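Finding a First Job in a Small Town: What School Leavers in Timton Told Us

Student project report by Rosine Sabatier
Friday, May 7, 2021

When I chose this subject I had just spent most of a winter filling in application forms myself, so I can't pretend I came to it with a cool head. My question was a simple one: how do young people in Timton find their first paid work, and what gets in their way?

I sent a short questionnaire through the college and the library in March, and 271 people aged 16 to 24 filled it in. I had hoped for 1,000, which my tutor kindly called ambitious. I then held two long group talks, one in Timton and one out at Wukville, where the last bus leaves before most evening shifts finish.

The bus came up again and again. People had turned down work at the Halász bakery, good steady work too, only because they had no way of getting there by five in the morning. Others spoke about adverts for beginners that asked for a year's experience, and about never hearing back - which several of them said was harder to bear than a plain no.

Family and friends mattered far more than I had expected. Those who had found a job had mostly heard of it from an aunt, a neighbour or an old football coach, and those without such people around them tended to rely on websites alone.
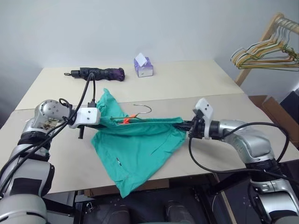 The employers were generous with their time as well. At Hiditwood, the furniture firm, the manager told me she would happily take on more trainees if she had somebody free to teach them, and that the paperwork for a placement had put her off twice. I believed her, though I do wonder whether the college could take some of that off her hands.

My sample leans towards people who use the library, and I didn't reach many who had left Timton altogether to look for work. If I were starting again I would go and find them first, and I would ask everybody about driving lessons, a question I left out and have regretted ever since.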